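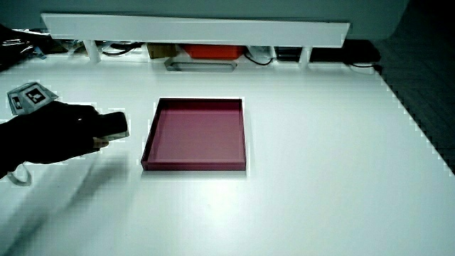

By Kálmán Lakatos
April

Section 3. Setting Up the Sorting Tray

This section covers placement of the tray on a Clerkerham table fitted with the raised rear shelf. Storage of small items under the shelf is covered in the Moriarty supplement.

3.1 Placing the tray

1. Clear the middle of the tabletop. Cables and boxes may stay under the shelf.
2. Wipe the tabletop and the underside of the tray with a dry cloth.
3. Set the tray down with the open side up. Leave at least 20 cm of bare table on the side you work from.
4. Press lightly on each corner in turn. If the tray rocks, check for grit underneath and repeat step 2.

NOTE: The table is white so that small dark items can be found quickly. Do not cover it with a mat.

3.2 Loading

5. Bring items in from the side, one at a time. Hold blocks and erasers from above, with the thumb along the near edge.
6. Lower the item over the wall of the tray. Do not slide it across the rim.

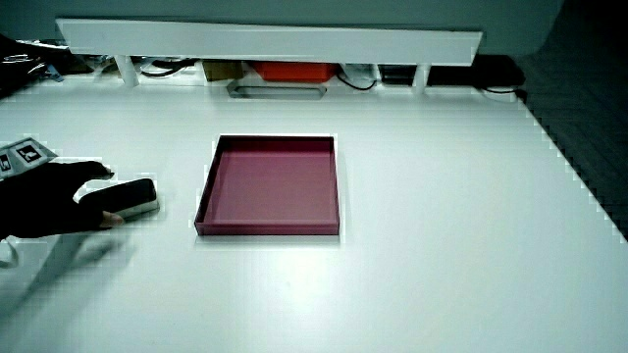

A user at the Hovau site wrote that step 6 is too strict for flat pieces, and that tilting them over the rim works just as well if the tray is held with the free hand. Tilting is acceptable for pieces under 84 g. Heavier pieces must be lowered level.

7. Lay cylindrical items on their side. Place them parallel to the nearest wall and keep a hand on them until they rest against it.

CAUTION: A cylinder left on the open tabletop can roll. Do not release it outside the tray unless a stop is in place.

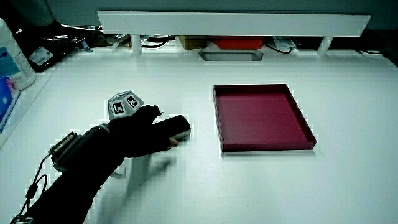 The stop may be any flat-sided object heavy enough to stay put. Grindolstead supplies a strip for this purpose in packs of 2. Remove it before wiping the table.

3.3 Emptying and checking

8. Take items out in the reverse order of loading.
9. Look over the floor of the tray. Pale specks are acceptable if they cannot be felt with a fingertip.
10. Check the rim for chips and the corners for splits. Replace a damaged tray.
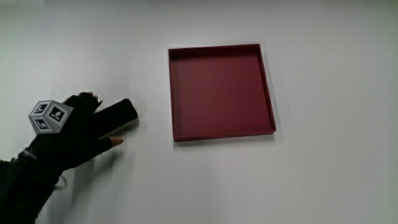 11. Return the tray to its place on the table, open side up. Do not store it on edge.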